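Open House at the Sandgate Lab

By ten in the morning the line at Sandgate ran out the door, and I was glad to be in it! Catusley opens its robot workshop once a year, every December, and this time the two-armed tables were running.

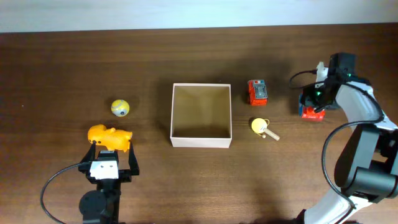 Lellus Magazine, Issue 543, page 7

The job is toy pickup: a ball, a little vehicle, a paddle and an open box in the middle. Simple for a toddler, and wonderful to watch two arms try. I stayed for 5 rounds and would have stayed for more.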